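About Sunance

Sunance makes wooden shape blocks and the boards they are used on. The company supplies preschools, primary schools, occupational therapy practices and test workshops that need solid pieces with consistent dimensions. We sell direct and through one distributor, Zustov, which handles orders outside our own delivery area.

The company started in January with a single product, a set of painted cubes cut from offcuts of furniture stock. Cylinders and triangular prisms came next, and the range has grown slowly from there. The catalog now lists 804 items. Most of these are color and size variants of a small number of basic shapes, and many of them are sold only as replacements for lost pieces.

What we make

Shape blocks are cut from solid wood, sanded, sealed and painted. Edges are eased by hand on the larger sizes and by tumbling on the smaller ones. The amount of rounding is part of the specification. A cube with edges that are too sharp chips its paint at the corners, and a cube with edges that are too round will not stack past three or four high. Each drawing gives an edge radius and a tolerance, and pieces outside the tolerance go into the seconds bin.

Paint is applied in thin coats with a light sanding between them. Colors are mixed to reference chips kept in a closed drawer. Customers who reorder single pieces should expect a close match to the original set, although blocks that have spent years on a sunny shelf will be paler than new ones.

Boards are made from maple. We select for flatness first and for appearance second. Figure, streaks and small sound knots are accepted on the working face as long as the surface is smooth to the touch and the knot is tight. Loose knots, open checks and resin pockets are rejected. A board with some figure in it costs the same as a plain one, and we do not take requests for specific grain.

Layout and surface work

New shapes and new finishes are tried on a maple board before they are added to the catalog. The board lies on a table topped with perforated blue panels. The holes form a regular grid, so that stops and fixtures can be set at repeatable positions. Blocks are placed on the board singly or in a line, moved, and looked at from several sides. The items of interest are how the painted faces read against pale wood, whether neighboring shapes can be told apart when they overlap in view, and how a block sits after being pushed instead of lifted. 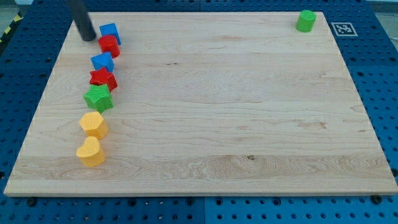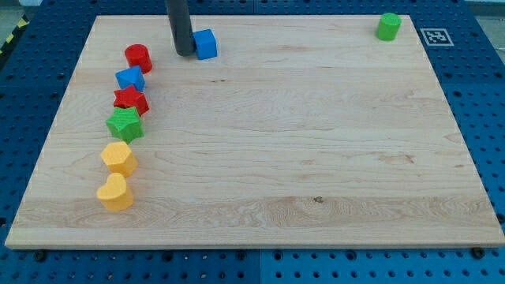
Results are written on a card that stays with the drawing for that shape. A typical card records the board used, the finish on the block, the lighting, and any marks left on either surface. Gloss finishes show the shape of a cylinder well but can produce a bright spot on the rim. Satin finishes are more even and hide fingerprints, and they are now the default on cubes. Both remain available to order.

Blue has been the hardest color to settle. A blue block needs to be easy to find on a bare maple surface and also on a colored table, and one shade does not do equally well on both. The current shade, Fonditz Blue, was adopted after 18 test batches. It replaced a darker blue that customers found hard to separate from the green in low light. Stock of the old shade is held for replacement orders only.

Workshop

The workshop is divided into 6 areas: timber store, cutting, sanding, paint, layout and packing. The timber store is kept at a steady humidity, and stock rests there before it is cut. Boards are planed, left to settle, and planed again. This adds time to every order, and we have not found a way to shorten it without getting boards that rock on a flat table.

Cutting and sanding share one extraction system. Paint has its own, with separate filters. Floor areas that must be kept clear are marked with tape, and finished goods do not travel back through the sanding area once they have been sealed.

Packing is done in sets. Each tray has one recess per block, cut to the outline of the shape, so that an empty recess is obvious before the lid goes on. Boards ship flat in a double-walled carton with corner protection. Please keep the carton if there is any chance the board will be moved again.

Product lines

Kong is the large-format line. The blocks are oversized and meant for floor use, with a heavier seal coat and no gloss option. Kong pieces are not compatible with the standard trays.

The standard line covers tabletop blocks in cubes, cylinders, prisms and mixed sets. Boards are listed separately and come in 2 thicknesses. The thicker board can be drilled for fixing along the front edge. The thinner one should be used loose.

Care

Wipe blocks and boards with a damp cloth and dry them at once. Do not soak them. Do not use solvent cleaners on painted faces. A scuffed board can be sanded lightly along the grain with fine paper and re-oiled. Painted blocks with chips down to bare wood should be replaced, especially in settings with small children.

Orders and samples

Schools and practices can request a sample tray with one block in each finish. Trays are lent for a month and returned by prepaid label. Orders for replacement pieces have no minimum quantity. Please quote the number printed inside the tray lid. If the lid is missing, measure one cube across a flat face and include the figure with the order.

Page text last revised September 2021.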